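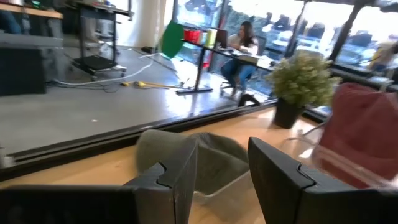
Liller submits this report to Mumwood on the spring promotion run with Tsai stores in Plellberg. It covers work from the start of March through the report date, 4/10/21, and follows the headings in the statement of work. Budget lines are reported separately. The primary colors for the promotion are fixed by the Mumwood brand guide and were never open for discussion; the secondary colors were, and the two now proposed are a soft gray-green close to the crumpled fabric piece on the tabletop and a pale leaf green like the small plant in the square black pot. Both hold up on uncoated stock. The gray-green reads slightly darker on shelf cards under store lighting, and the print vendor has been asked for a lighter proof.

## Status summary

| Work item | Status | Note |
|---|---|---|
| Shelf cards and aisle signs | Complete | Installed in all participating stores |
| Sample mailing, wave 1 | Complete | 1000 packs sent |
| Sample mailing, wave 2 | In preparation | 1000 packs planned |
| Loyalty app offer | Live | See Redemptions |
| Local radio spots | Delayed | Script approval pending |
| Merchandise | In review | Decision requested |

## Sample mailing

Wave 1 went to Tsai loyalty members who had bought any bottled tea in the previous quarter but had not bought Mumwood. The list was pulled by Tsai and sent directly to the mail house. Liller did not receive names or addresses. Each pack held one sachet of the unsweetened blend, a fold-out card, and a single-use code for the app offer.

Returned mail was low and came mostly from apartment buildings where the unit number was missing from the loyalty record. Tsai has agreed to filter incomplete addresses before wave 2. The fold-out card will be shortened by one panel. The removed panel carried the brewing instructions, which repeated the text on the sachet.

Wave 2 will use the same offer and a different audience: members who bought Mumwood once and did not buy it again. The same pack count allows a direct comparison between the two groups.

## Redemptions

Tsai reports 2708 redemptions of the app offer to date. This total includes mailed codes and the open offer shown to all app users. The two sources are recorded under separate offer IDs, but the weekly export combines them. The split has been requested twice. Until it arrives, no cost per redemption can be stated for the mailing, and this report does not estimate one.

Redemptions rose in the week the aisle signs went up. The app banner changed position in the same week, so the effect of the signs cannot be isolated from these figures. For the remaining weeks Liller has asked that the banner stay where it is.

One fault was found. Codes entered with a lowercase letter were rejected at self-checkout while being accepted at staffed registers. Tsai corrected this in its March update. Customers who contacted support received a replacement code.

## In-store material

Shelf cards are in place and have needed little attention. Aisle signs were hung too low in two stores and have been raised. The floor decals in the original plan were dropped at the request of Tsai, which is reserving floor space for distancing markers. The decal allocation has been held and not reassigned.

In-person tasting remains suspended. The tasting counter built for the promotion is in storage, and the weekly storage fee is within the contingency line. If tasting cannot resume before the end of the contract period, Liller recommends that the counter be kept for the fall promotion and that the staffing allocation be returned to Mumwood.

## Merchandise

The merchandise line covers a wearable item to be offered as a reward at the second purchase tier. Caps are preferred over shirts. They need no size range, they ship flat enough for the existing carton, and the minimum order is lower. Color is the open point. Brand review favors green. Tsai has asked for a second color that does not resemble its own staff uniform.

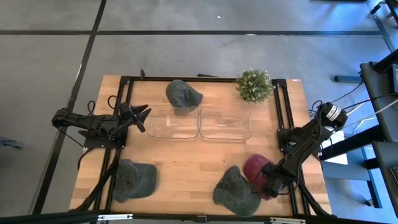
*Figure 2. Caps in dark green and maroon on the work table, with clear trays.*

Decoration will be a single-color embroidered mark on the front panel. A woven side label was quoted and found too expensive for the quantity. The order must be placed four weeks before the reward tier opens, and the supplier will not hold the quoted price past the end of the month.

## Radio

Scripts for both radio spots were delivered on schedule. Legal review at Mumwood returned the second spot with a comment on the phrase "lowest sugar," which requires a comparison source. A revised script without the claim has been sent. The station has moved the booking once at no charge and has indicated that a second move would incur a fee.

## Risks

- The offer split may not arrive before wave 2 is mailed. Wave 2 codes will carry a distinct prefix so that they can be separated from the raw log if needed.
- Sachet stock is sufficient for wave 2 but leaves no reserve for replacements.
- Late approval of the radio script would push the spots past the end of the app offer.

## Decisions requested from Mumwood

1. Approval of the revised second radio script.
2. Selection of cap color or colors.
3. Confirmation that the decal allocation may stay on hold until the next report.
4. Confirmation of the wave 2 audience as described under Sample mailing.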